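ままごとキッチンにおける小物配置と片付け動作の調査
生活造形演習Ⅱ 最終報告
担当:Man-sik Wi、Dae-han Myung

1. 目的
本報告は、幼児向けままごとキッチンの天板上で、食材、食器、容器の玩具がどこに置かれ、どこに戻されるかを整理したものである。中間報告では収納棚の側を扱ったため、今回は天板とシンクに範囲を絞った。玩具そのものの安全性や対象年齢の妥当性は検討していない。

2. 対象と区画
対象は演習室の据え置き型キッチン一台とした。以下、班内の呼称に従い「Preser」と記す。天板は次の四区画に分けた。

A コンロ周辺
B シンク内
C シンク奥(蛇口の左右を含む)
D シンク右側から天板右端まで

Bは縁の内側を範囲とし、縁に掛かった物はCまたはDのうち近い側に入れた。天板右端は半円形に張り出しているため、Dだけは面積の算出に直線近似を使えず、型紙を当てて外形を写し取った。型紙は厚紙製で、二枚目から縁を補強している。

3. 方法
片付けの開始前と終了後に天板の状態を記録用紙へ転記した。記録用紙の書式は前年度のTroncoso班のものを流用し、「重なり」と「向き」の欄を追加した。有効な記録は203件である。このうち131件をWi、残りをMyungが転記した。転記後に担当を入れ替えて照合し、区画の判定が一致しないものは協議のうえ決定した。

玩具は食材、食器、調理器具、容器に分類した。瓶や水差し形の玩具は、食材の代わりとして扱われる場合でも容器に含めている。蓋付きの鍋は蓋と本体を一点とし、蓋が外れているときに限り二点とした。

4. 結果
203件の記録に現れた玩具は延べ574点であった。区画別ではBが最も多く、D、C、Aの順に続いた。Aが少ないのは予想に反する。鍋はコンロに置かれるものと考えていたが、片付け後の記録ではシンクに入ったままの例が目立った。

食材玩具は形状による差が大きい。細長いものはシンク内で斜めに収まりやすく、球形に近いものは天板の奥に寄せられる傾向があった。皿は一枚ずつ離して置かれることが多く、重ねた状態の記録は少ない。容器のうち背の高いものは、Dでは立てて、Bでは横倒しで記録されることが多かった。
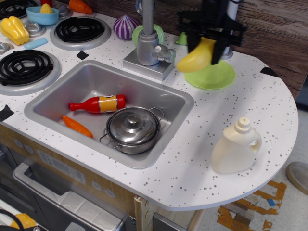

シンクに物が集まる理由としては、縁が立ち上がっており、入れた物が転がり出にくい点が挙げられる。また、Bは区画の境界が見た目に明確で、「ここに入れる」という指示が通りやすい。一方、Bに鍋を入れると残りの空間が急に狭くなる。鍋は両側に取っ手があるため、本体の直径だけで見積もると必要な幅を小さく取りすぎる。中間報告の配置図にはこの誤りがあり、今回修正した。

Cについては、蛇口の背後に置かれた物の見落としが問題となった。照合で判定が割れた記録の多くは、薄い皿が蛇口に隠れていた場合である。記録者の立つ位置を正面に固定したことが原因と考えられ、途中から左右からの確認を手順に加えた。変更前の記録は再確認できないため、Cの点数は実際より少なめに出ている可能性がある。

5. 配置案
以上をもとに、片付け後の定位置を次のように提案する。

鍋:A。蓋をした状態で置く。
皿:D。重ねて一か所にまとめる。
食材:B。鍋との同居は避ける。
背の高い容器:Dの奥側。右端の曲線部分には置かない。

Dの曲線部分を除外したのは、水差し形の玩具を縁の近くに置いたとき、取っ手が外側に出て袖に引っ掛かる例があったためである。取っ手を内側に向ければ足りるとの意見も班内で出たが、向きまで指定すると指示が煩雑になるので採用しなかった。

6. 残された課題
配置案の試行は短時間にとどまり、効果を判定できる件数に達していない。食材を別の籠に移す案(Skullura案)との比較も未実施である。9月の追加調査では、両案を同じ順序で試し、所要時間も記録する予定である。記録用紙には蛇口背後の確認欄を設ける。

付記 型紙と記入済みの用紙は演習室の棚に保管した。欄の略号は用紙の裏面を参照のこと。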